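3.2 Shift length and reported sleep
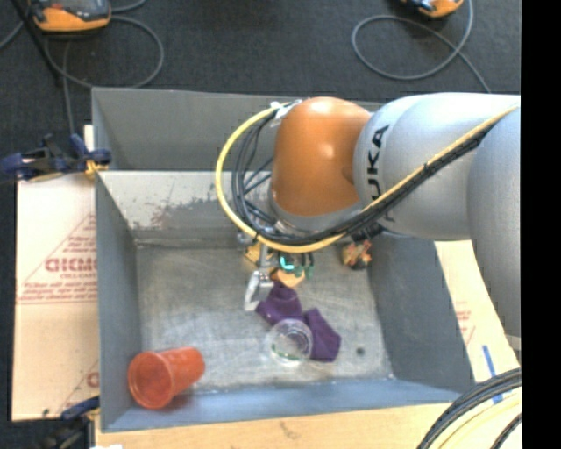
Participants were recruited from two sites, Furnden and Kirui, both of which changed from eight-hour to twelve-hour shifts in the year before the study. Questionnaires were handed out at the end of a shift and returned in sealed envelopes. Of the 1043 forms that came back, 1000 were complete enough to use. The other 43 had no answer to the question on usual bedtime and were dropped before any analysis.

Workers on the twelve-hour pattern slept less on work days than those who had stayed on the older pattern, and more on days off. The two differences nearly cancel over a full rota, so weekly totals hide the change. We therefore report work days and days off separately in the rest of this section.

Figure 4. Robot arm reaching into a metal bin.

Age made less difference than we expected from the earlier survey (Tichý, in preparation). Travel time made more. The 155 workers who lived farthest from their site lost an extra 20 minutes of sleep before each day shift, and they were also the group most likely to nap after getting home. Several wrote in the margins that they would rather work fewer, longer days and put up with the drive - a view that the fixed questions had no place for. We did not code these remarks, but they are kept with the forms.

Night shifts are harder to read. At Kirui the night crew starts at 7 p.m., and at Furnden an hour later, so the morning drive home falls in heavy traffic at one site and not at the other. Bedtimes differ for that reason alone. We adjusted for site in the model, but the number of night workers at Kirui was small and the interval is wide.

Caffeine use was recorded with the Fidau diary, which asks for the time of the last cup as well as the number of cups. Diaries filled in during November had more gaps than the others, and we left those weeks out of Table 5. Štefánia Tichý checked the remaining entries against the paper originals.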